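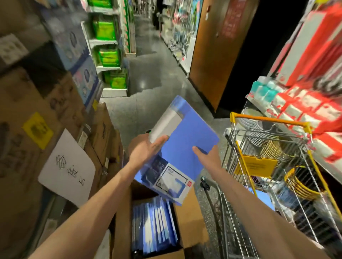 Unit 6: Case-Packed Stationery, from Carton to Shelf
Store Operations, Level 1
Handout prepared by Violeta Quiroga. Exercises revised by Sigita Toom.

6.1 Scope

This unit covers flat plastic stationery that arrives in open-top or cut-open cartons and is transferred to the shelf by hand: document folders, clear-front report covers, zip wallets, and punched pockets. Ring binders and box files are covered in Unit 7. Loose paper is not covered in this course.

Read section 6.4 before the practical. The Irndale training store uses the same carton sizes as the notes, but its shelf spacing differs, and the facing depths in 6.5 must be measured again on site.

6.2 Terms

Case: the outer carton as received.
Inner: any bundle, sleeve, or bag inside the case. Many folders are shipped without inners.
Unit: one saleable piece, including its label.
Facing: one unit visible from the aisle at the front of the shelf. Units behind it are depth, and do not count as further facings.
Label edge: the edge of the unit on or near which the product label sits.
Spine: the closed edge of a folder. On some models this is a separate strip; on others it is a fold in the sheet.
Returns cart: a shopping cart holding mixed goods to be put back in their home departments. It isn't a stock cart and should not be used to carry case goods.

Students often confuse case and unit when filling in the count sheet. A line that reads "6" in the case column and "6" in the unit column is nearly always an error and will be sent back.

6.3 How folders are packed

Thin folders are usually packed on edge, in one row, with the labels all facing the same way. Packed this way, the row supports itself and the sheets stay flat. The same folders packed lying down will slide over one another in transit, and the clear covers pick up fine scratches.

A full row is tight. The first unit is the hardest to remove and the one most often damaged. Three methods were compared in the Puvinell exercise (see 6.7):

a) Pinch and pull. One unit is gripped at the top edge between thumb and finger and drawn straight up. Fast, but the cover sheet may lift away from the back sheet, leaving a crease at the corner.

b) Press and draw. One hand presses the row back from the end of the case. The other draws the end unit up by its spine side. Slower for the first unit, equal to (a) afterward.

c) Block lift. Several units are taken together from the end of the row. Suitable only once the row has been loosened.

Use (b) for the first unit and (c) for the remainder. Method (a) is acceptable for a single replacement unit taken from a case that is already part empty.

6.4 Handling a single unit

Hold the folder with both hands, one on each side. The fingers may spread across the front panel but should not press on the label. A translucent cover shows finger marks more readily than an opaque one, and dark marks near the label are a common reason for markdown.

Check the following before the unit goes to the shelf:

- The cover lies flat against the back sheet.
- The spine or edge strip is fully seated along its length.
- Corners are square and not whitened. Whitening on colored polypropylene means the sheet has been bent past its limit. It does not recover.
- The label is present, readable, and attached at all corners.
- The label matches the shelf ticket in item number, size, and color.

Color names need care. Suppliers use "light blue," "ice blue," and "sky" for shades that can't be told apart under store lighting. Match by item number first. Use the color name only as a second check.

The size diagram on a label, where one is printed, gives the outside dimensions of the folder. The paper size it accepts is smaller and may be given elsewhere on the label. Customers ask for the paper size. The planogram uses the outside dimensions. Both figures go on the shelf ticket.

6.5 Shelf presentation

Folders are displayed on edge in a divider tray, or flat in a shallow stack. The choice depends on the clear height of the shelf.

On edge: clear height must exceed the height of the folder by at least two finger widths, so that a customer can tip a unit forward and lift it out. Fill the tray until the units stand without leaning, then remove three. A tray filled to the limit repeats the removal problem described in 6.3, this time for the customer.

Flat: stack with spines alternating left and right if the spine is thicker than the open edge. If the spines all lie on one side, the stack leans toward the open edge and spreads after a short time. Stacks should not rise above the front lip of the shelf above.

In both layouts the label faces the aisle. Where the label is at the lower corner and the tray front would hide it, turn the units so the label edge is uppermost, even if the cover opening then points down.

Rotate stock by moving the units already on the shelf to the front. Plastic folders have no expiration date, but clear plastic can yellow, and units from two batches placed side by side may differ visibly.

6.6 Floor position of the case

The case is opened and worked on the floor only where the aisle allows it. In narrow aisles the following apply:

1. Fold the flaps fully outward and down. Half-raised flaps catch on sleeves and on cart wheels.
2. Place the case against the fixture being filled, long side parallel to the shelf.
3. Keep carts beyond arm's reach of the case where space permits. Where it does not, park the cart so that its wheels point along the aisle, and move it before standing up.
4. Do not place the case in front of an end panel or a promotional stand. Customers turn at these points and look at the display, not at the floor.
5. Never leave a part-full case unattended. Take it back to the stockroom or finish it.

Work kneeling on one knee or from a low stool. Bending from the waist over a floor-level case is the posture most often corrected in the practical, and it will lose marks.

Goods in a returns cart are sorted by weight and fragility, separately from the case work. Plates and other tableware go in upright stacks toward the handle end, away from the front of the basket, where carts knock together. Woven baskets can be crushed by stacked ceramics and go beside them. Wrapped soft goods go at the bottom. Stationery is not added to a cart carrying tableware; the corners of the folders suffer.

6.7 Worked figures: the Puvinell exercise

The exercise was run by Laimutė Krūmiņa using a delivery of 2,000 document folders. Every unit was inspected at the point of shelving, against the checklist in 6.4. Units were passed or set aside.

Units delivered: 2,000
Units passed at first inspection: 1,679
Units set aside: 321
Pass rate: 1,679 / 2,000 = 0.8395, or 83.95 percent

The units set aside were not all damaged beyond sale. Many had an edge strip that had worked loose and could be pushed back by hand. The record sheet did not separate these from creased units, and the two causes cannot now be told apart. The current sheet has a column for each.

Two points for calculation:

(i) The pass rate is taken on units delivered. Do not use units shelved as the base, as the result will always be 100 percent.

(ii) A unit that fails, is corrected, and is then shelved is recorded as a first-inspection fail. It appears again in the "recovered" column. It is not moved to the pass column.

6.8 Count sheet

The Congate count sheet has one line per item number. Fill it in from left to right:

Item number / Color name as printed / Cases opened / Units per case / Units shelved / Set aside, strip / Set aside, crease / Set aside, label / Recovered / Initials

Units shelved plus the three set-aside columns, less recovered, must equal cases opened times units per case. If it does not, recount the set-aside pile before recounting the shelf. Short cases do occur, but should be confirmed by a second person before being reported to the supplier.

6.9 Practical

Work in pairs. One student works the case and the other keeps the sheet. Change over at the halfway point.

Task A. Open the case, remove the first unit by method (b), and present it for inspection.
Task B. Fill one divider tray and one flat stack from the same case. Measure and record the facing depth of each.
Task C. Complete the count sheet and balance it.
Task D. Write a short note on which layout suits the clear height of the assigned shelf. Half a page is enough. Give measurements.

Bring a tape measure and a soft pencil. Pens are not allowed at the fixture. Box cutters are issued by Clementina Barreto at the stockroom door and signed back in to her at the end.

6.10 Reading

Navickas course reader, chapter on plastic stationery, sections on edge strips and label placement. The chapter on racking can be left until Unit 7.
Elīna Kivi, notes on narrow-aisle work, distributed with Unit 3.

Shares: 3 | Comments: 6

Contact the course office | Copyright Irndale Store Operations Training | Back to top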